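Reviews > Desk & Craft > Small Tools

Plusness Mini Staplers, a Long-Term Review (Plus the Baskets I Keep Them In)

7 min read · 18 comments · 143 shares

I did not set out to own this many mini staplers. I bought one for my bag, liked it, bought a couple for the craft table, and then the whole thing got a little out of hand.

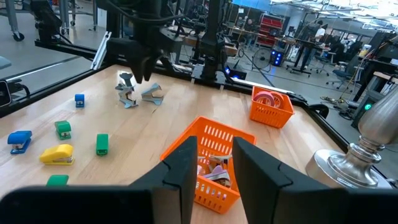 Why mini staplers at all

I make little paper things. Recipe booklets, tags, treat bags for the school fair, the folded programs for my niece's recital (all 143 of them, thank you very much). For years I did it with a full-size desk stapler that weighed about as much as a can of soup, and by the end of an evening my wrist would let me know. A mini doesn't fix everything, but you can hold it in one hand and squeeze with the other hand free to keep the paper lined up, and for small folded stuff that's most of the battle.

The other thing is that I craft with other people. There are usually a few of us at my table on a weeknight, and passing one stapler back and forth gets old fast. So: several cheap ones in bright colors. I have blue, green and yellow out right now, and it's easier than you'd think to say "grab the yellow" and have somebody come back with the right thing.

How they staple

Pretty well, for what they are! On ordinary copy paper I get clean staples up to 12 sheets or so before the legs start folding in on themselves. The package was more optimistic than that. I tried 18 sheets just to see, and got one good staple out of four tries and a lot of grumbling. If you regularly staple thick packets, buy a real desk stapler and don't look back.

On cardstock I'd stop at four layers. On those thin cellophane treat bags they're perfect, I mean really perfect, the staple goes through with barely a click and doesn't tear the plastic. Paper plus ribbon is hit or miss. Satin ribbon likes to slide, so pinch it flat first.

The throat is short, and that's my biggest gripe. You can't reach the spine of a regular folded booklet with one of these. For my recipe booklets I ended up stapling along the edge and covering the staples with a strip of tape, and now I kind of prefer how that looks anyway.

Jams

I've had them. One green one jammed three times in its first week and I was ready to throw it across the yard. What fixed it was staples. I'd been filling it from an ancient box out of a kitchen drawer, and once I switched to a fresh box of the right size it behaved. I've heard the same from a couple of people in the comments on my last post, so check your staples before you write an angry review.

The blue ones have been the smoothest from the start. Same brand, same model, no idea.

Loading

Fiddly. You open the top all the way back and drop in a short strip, and if your fingers are on the bigger side you will drop it on the floor at least once. I break my strips ahead of time and keep them in an old mint tin. A full load runs out sooner than you expect, too, so don't start a big batch with whatever happened to be left in there from last time.

A word about staple removers

Get one. Get two, if there's more than one of you working. I keep a couple of gray metal ones at the back of the table with the staplers, the jaw kind, and they get used almost as much as the staplers do. (See above, re: ribbon.) I've owned plastic ones and they flexed right when I needed them not to. The metal jaws bite under the staple and that's that. Go slowly on thin paper, though. Wiggle one side up, then the other — a straight yank will take a chunk of your paper with it.

The baskets

I get asked about the orange baskets more than I get asked about the staplers, so fine, let's do the baskets. They're plastic, with slotted sides, and mine are from Bridorano. I have a bigger one and a smaller one. The big one is the catchall and it's a mess in there most of the time, metal bits, a pink-and-beige roll of something, whatever I swept off the table in a hurry. The small one holds rolls of tape standing on edge, and I'm very happy with that arrangement. Tape that lies flat in a pile is tape you have to dig for.

Good: they're light, they rinse out in the sink, and that orange is impossible to lose. Less good: the slots let small things through. Loose staples will find their way out the sides and into your carpet, and then into your foot. I put a piece of felt in the bottom of the big one for a while and it helped, but it also collected every paper crumb in the house.

What I'd compare them to

I borrowed a Kramer mini for a month and it's a nicer tool. Heavier, smoother squeeze, and it handled 20 sheets when I pushed it. It also costs a good deal more, and it only came in black, so it vanished under a pile of paper every ten minutes. The Hornitwood one I tried was the opposite, cheaper and cute as anything, but the top felt loose by the end of the first evening and I gave it back.

If you want one stapler to keep for years, I'd say go for the Kramer. For a table full of people making treat bags, the Plusness minis are the better buy, and you won't cry if one goes home in somebody's tote.

Would I buy them again?

I already have, twice. Four stars from me. It would be five with a deeper throat and an easier way to load. I'm stocking up again in August before the school supply shelves get picked over, and this time I'd like to find a purple.

19 people found this review helpful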